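Utness Institute
Interior Materials and Finishes
Course Handout, Unit 2: Surfaces in the Domestic Kitchen

This unit considers how surface materials are chosen, specified, and maintained in residential kitchens. Students should read the handout before the February studio session and bring their annotated copy of the Sutside drawings with them.

Kitchens place more demands on their finishes than any other room in a house, with the possible exception of the bathroom. Wood, ceramic tile, and stone often meet within a few feet of one another, and each has its own rules for cleaning, joining, and repair.

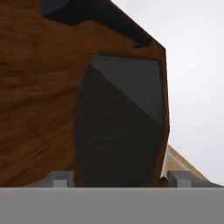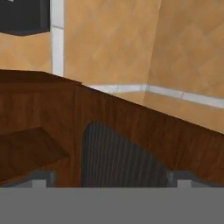
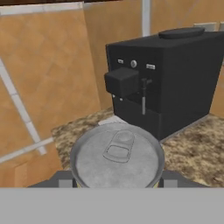

Computer renderings: wood grain, tiled walls, and a speckled granite countertop.

1. Terms used in this unit

Substrate: the material to which a finish is fixed. A finish can be no flatter or more stable than the substrate beneath it.

Field: the main area of a tiled surface, apart from borders, trim, and cut pieces.

Movement joint: a gap filled with a flexible material so that adjoining surfaces may expand and contract without cracking.

Reveal: the small, deliberate margin left visible where one component stops short of another.

Sealer: a product applied to a porous surface to slow the entry of liquids. A sealer does not make stone stainproof, and specifications should never claim that it does.

2. Wood

Wood takes up and gives off moisture throughout the year. Most of the resulting movement is across the grain, with very little along its length. A solid panel that is fixed rigidly on all sides is therefore likely to split or cup. Traditional frame-and-panel construction addresses the problem by allowing the panel to float within a groove.

Finishes for wood fall into two broad groups. Penetrating oils soak into the surface and can be renewed in small areas, but they require regular attention. Film finishes, including varnish, provide stronger protection against water. When a film finish is damaged, however, local repair is difficult and the whole face may need to be sanded and recoated. The specification should state which group is intended and who is responsible for upkeep during the first year.

3. Ceramic tile

Tile is durable, but a tiled wall is a system of several parts: substrate, adhesive, tile, grout, and sealant. Failures reported as "bad tile" are frequently failures of one of the other four.

Layout should be settled on paper before any adhesive is mixed. The designer should find the center of each wall, test the layout from that point, and check the size of the cut pieces at both ends. Cuts narrower than half a tile draw the eye and are harder to make cleanly. Where two tiled walls meet at an inside corner, the joint should be filled with flexible sealant. Grout placed there will usually crack.

Grout color deserves more discussion with the client than it commonly receives. A close match makes the wall read as one surface, while a contrasting color brings out the grid — and every error in it. Sample boards should be viewed in the room itself, by daylight and again under the evening lighting.

4. Stone countertops

Granite is generally hard and resists scratching well. Its porosity varies from one slab to the next, so the need for sealing must be decided by test. A few drops of water are placed on a clean, dry sample and observed. If the stone darkens, it is absorbing water and a sealer should be considered.

Marble and limestone behave differently. Both contain calcium carbonate and are etched by lemon juice, vinegar, and other common acids. A sealer will not prevent etching. Clients who are attracted to these stones should be shown a worn sample as well as a new one.

Seams should be kept away from sink cutouts wherever the slab size permits. The designer should approve seam positions on the fabricator's drawing before cutting begins.

5. Worked estimate: the Kong residence

The Kong residence is the smaller of the two case studies in the Sutside set. The tile takeoff for the main wall calls for 273 field tiles before any allowance for waste. The tile allowance in the client's budget is $1,495, and this sum must cover field tile, trim, adhesive, and grout. Labor is carried on a separate line.

Students should add ten percent for waste and round up to the next whole tile. The result is 301 tiles. The supplier, Presari, sells this tile by the piece, so no further rounding to full cartons is required. Trim pieces are to be counted separately from the elevation drawing.

6. Assignment

Prepare a finish schedule for the Kong kitchen covering walls, countertops, and cabinet fronts. Attach a written statement of 200 words explaining one choice that you considered and rejected. Schedules must follow the department format, with one row for each surface and a separate column for maintenance.

Questions concerning the assignment should be directed to Rangi Hinds, studio coordinator, before the session. Sample boards may be borrowed from the materials library overnight and must be returned by 9:00 a.m.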